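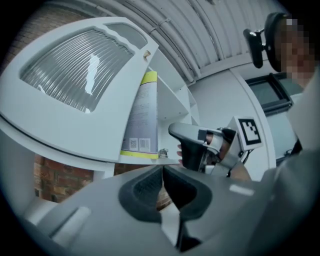

Chapter 4
Putting the Songs in Order

I used to think sequencing a record was the easy part. You've written the songs, you've sung them until your throat gave out, you've argued over the snare sound, and now all you have to do is line them up, right? Then I made my first full-length with my old band, Grullis, and we spent longer on the running order than we'd spent tracking the drums.

We had eleven songs and a shoebox of index cards. I'd lay the cards out on the floor before bed, feel very pleased with myself, and by breakfast I'd hate it. The opener was a slow waltz called "Enora" that took a full minute to get to the first line. I loved it there. Our label at the time, a tiny outfit named Lilitz, did not love it there (they were very nice about it, but they asked three times). We pressed 200 copies with the waltz first, and when we did a second run of 1,400 it had moved to the end of side one, where I now think it belonged all along.

So this chapter is about order: what goes first, what follows what, and how long to leave between songs. We'll start with tempo and key, because those are the easiest things to hear. Play the last ten seconds of one song and the first ten seconds of the next, over and over, with nothing else. I do this before I even think about the lyrics. If one song fades out at 105 beats per minute and the next comes in a hair faster, it can sound like a mistake, even though each song is fine by itself. A big jump usually bothers me less!

Then we'll get into gaps. Most software will drop in two seconds of silence if you let it, and I'd like you to stop letting it. I'll walk you through the side breaks on a record I helped put together at Hubáček, a studio with a wonderful piano and terrible heating, where we moved one gap by half a second and finally quit fiddling.

Before you read on, pick an album you know by heart and write down the track list from memory. Make a new order, build it as a playlist, and listen all the way through without skipping. Keep notes on any spot where you wince or reach for the volume. Hang on to that page, as we'll be using it again in the section on side breaks.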